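Subject: Re: Trekby to Moffat in May, route and kit questions
List: Stollirmont Walkers, general discussion

Hello all,

Sorry for the slow answer. I have walked the Trekby route twice in spring and once in autumn, so most of what follows is first-hand, apart from the bit on the buses, which I checked again this week. I have left the original message in full further down so that people who joined the list recently can follow it. My answers come after it in the same order as the questions.
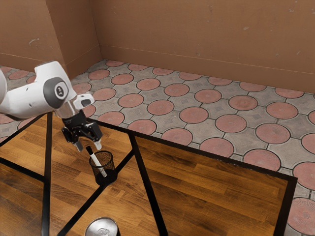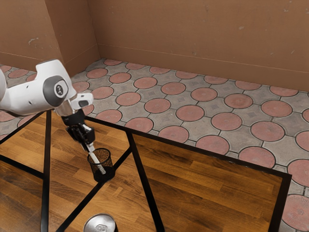
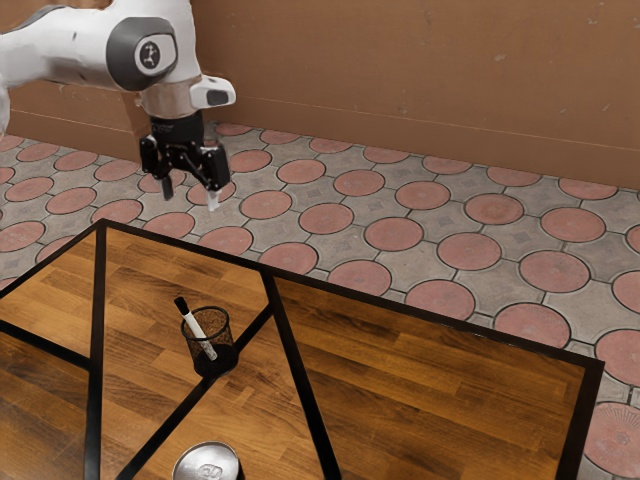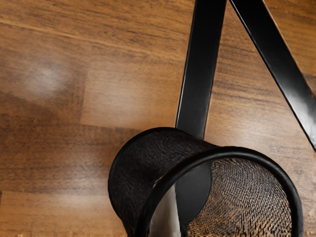
On January 10, 2025, a list member wrote:

Hello everyone. I am planning to walk from Trekby to Moffat in the second half of May and would be glad of advice from anyone who has done it. I have done plenty of day walks but nothing with a full pack for more than a weekend. My plan is 4 nights out, camping for most of them, with a bed at the end if I can find one.

Questions. First, is the plan too slow or too fast? I can manage a long day but I don't enjoy the last hour of it. Second, where do people get water on the high section after Stollirmont? The map shows a lot of thin blue lines, but I have been caught out by those before. Third, is it worth going over the top or does the low path give you nearly as good a walk? Fourth, what are people doing about boots? Mine are leather, heavy and very comfortable, but everyone I meet seems to be wearing trail shoes. Fifth, I have been lent a Vakeo tent, the older single-skin one, and would like to know how it copes with rain. Last, how do you get back to Trekby without a car?

I am not in a hurry for any of this. Thanks in advance.

[end of quoted message]

Right, in order.

Pace

Your plan sounds fine to me. The usual mistake is to make the first day too long. The track out of Trekby is good and nearly flat, so people feel strong and push on past the forest, then find there is nowhere decent to camp until well up the far side. I would stop short of the forest on the first night even if it is only mid-afternoon. There is level ground by the old sheep pens, on the left after the second gate, and I have never been asked to move on from it. Ask at the farm if there is anyone in the yard.

The second day takes you through the forest and down into Stollirmont. It is a dull stretch and I would not try to make it otherwise. The forestry road has been resurfaced with sharp stone which is hard on the feet. After that the third day is the big one, and you will want to start it fresh.

If you have a spare day, spend it at Stollirmont. The shop there shuts for lunch and does not open at all on Sunday, so work out which day you will arrive before you decide how much food to carry from Trekby.

Water

The thin blue lines are not to be trusted in a dry spring. On my first trip the burns above Stollirmont were running well. On the second, two years later and in the same week of May, I walked most of the morning before I found anything I was willing to drink. Fill everything at Stollirmont, where there is an outside tap on the side wall of the church hall. The next place I would count on is the stream below the col, on the Moffat side. It comes out from under a bank of stones and has been running every time I have passed.

There are sheep all over this ground, so treat or boil whatever you take. I use tablets and put up with the taste. Others on the list prefer a filter and will no doubt say so. If you do take a filter, keep it inside your sleeping bag on a cold night. May can still bring a frost up there and a frozen filter is no use to you, even though it may look perfectly all right.

High route or low route

Go over the top if you can see it from Stollirmont, and take the low path if you can't. The summit is 533 metres, which does not sound like much, but the path on the north side is vague and the ground off to the right of it is very wet. In cloud you will spend your time looking at the compass and your feet. In clear weather it is the best part of the whole walk, with a long easy ridge and the hills to the south laid out in layers.

The low path is longer than it looks on the map. It goes in and out of every side valley and there are some awkward fence crossings. It is sheltered, though, and there are trees for part of the way. I did it in the autumn and enjoyed it more than I had expected to. I would not call it second best in poor weather.

One warning. The footbridge marked on older maps, where the low path meets the river, has gone. You need to carry on downstream to the vehicle bridge and come back up the other bank. It adds perhaps half an hour. Someone on this list crossed on the stones last winter and did not recommend it.

Boots

Wear what you are used to. If your leather boots are comfortable with a day pack they will probably be comfortable with a heavier one, and the forest road will bother you a good deal less than it bothered me in thin shoes. The argument for trail shoes is that they dry out overnight, or at least by the middle of the next morning. Heavy leather won't, once it is soaked through. Proof them a week before you go and then again a couple of days before, and take one more pair of socks than you think you need.

I changed from leather to fabric boots some time ago and have not gone back, but my feet have changed as well. I would not buy anything new for this walk unless you can get a month of regular use out of it first.

The tent

I had one of the older Vakeo tents for several seasons. It is a good tent for wind and a fairly poor one for condensation. Rain did not come through the fabric on mine, but on still, damp nights the inside was as wet as the outside by morning. What helps is pitching a little way up from the valley bottom, leaving the top of the door open as far as the weather allows, and not cooking inside. Carry a small cloth and wipe the walls down before you start moving about.

Check the seams before you set off. The tape on the older ones starts to lift at the corners – mine went at the foot end first – and it is an easy job to do at home on a table and a miserable one to do on a hillside. Put it up in a garden or a park, leave it overnight if you can, and look at the floor as well as the roof. The groundsheet is thin. I used a cut-down sheet of builder's plastic under it, folded well in so that it did not catch the rain.

The pegs that came with it were the weak point. They bend in stony ground. I swapped half of them for stouter ones and kept the originals for the guy lines.

Getting back

You can do it by public transport, but it takes most of a day. The bus you want is the 1057 from Moffat, and it does not run on Sundays. Change at the road end, where there is a shelter but nothing else, and wait for the Trekby connection. If the first bus is late the second one will not wait for it. I would carry some lunch. The next one is in the late afternoon and gets you to Trekby after everything has shut.

The alternative is to do it the other way round: leave nothing at Trekby, travel there on the first morning, and finish at Moffat with your own way home from there. That suits people coming from the south rather better. It also means you are not watching the clock on the last day.

For the last night there are several places with beds in Moffat, and in the second half of May they fill up at weekends. Book early, or aim to finish midweek.

Two things you did not ask

The last day is about 32 kilometres if you camp at the col and go straight through. I have done it and did not enjoy the last hour, much as you describe. There is good camping lower down by the plantation wall, and stopping there makes for an easy finish.

The other thing is ticks. They are bad in the bracken along the low path from May onwards. Wear long trousers, check yourself each evening and bring a proper remover. The card type is light and works well enough.

If anyone has been over the north side since the autumn I would like to hear what state the fence crossings are in. There was talk of new stiles, but I have seen nothing about it since. I am hoping to go up for a weekend before Easter and will post a note on the water and the forest road when I am back.

Regards to all, and good luck with the planning.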